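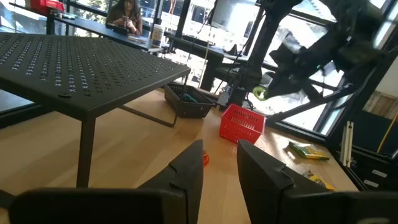
**Turnell Robotics Club / Software & Perception board**

**Wrist cam segmentation hates the riser, ideas?**

**mallee_root** wrote:

So that's the left wrist view on our two-arm setup, and I've been losing my mind over it since Tuesday. The mesh top on the black riser (all those little cross-shaped holes) makes the depth come out like Swiss cheese, and then Predel plans straight through it as if there's free space. The red basket is fine, beautiful mask every time. The dark grey one with the grid side gets merged into the riser whenever the arm comes in low. Anyone got a filter they're happy with? I'm on a 2,000 point cap per cluster at the moment.

**ferntree** wrote:

Don't filter it, model it! It's a rigid bit of furniture. Measure it, drop a box in the planning scene and mask those points out before clustering. Took me an arvo on ours.

**mallee_root** wrote:

Yeah but it gets moved between runs, and then my lovely box is in the wrong spot. I'd want to re-fit the pose every time.

**ferntree** wrote:

So re-fit it. Front edge and the legs give you plenty to line up on.

**gradient_dissent** wrote:

Gotta disagree with ferntree. Hard-coding furniture is how we ended up with the mess in the old Drirkik branch. Hole-fill the depth with a small closing kernel (I use 4 px) and let the octree sort it out. Also, have you looked at your exposure? With big bright windows behind everything I'd bet half your dropouts are the auto gain hunting. Lock it.

**tidepool88** wrote:

+1 on locking exposure. And are you masking your own fingers? They take up a heap of the bottom of the view, and that little orange thing is half behind the left one. Ours kept getting tracked as an obstacle until I rendered the gripper mesh into the mask. Same goes for the other arm coming in at top right, cables and all, and the cables aren't in the URDF so pad it by 2 cm.

**mallee_root** wrote:

Fingers yes, other arm no. Whoops. Adding that tonight.

**gradient_dissent** wrote:

Thaweesak has a self-filter node that does both arms, see issue 308. Docs are rubbish but it runs.

**ferntree** wrote:

Still reckon you want the box. A closing kernel will happily glue that grey basket to the riser for good.

**mallee_root** wrote:

Righto, I'll try both on the same bag and post the masks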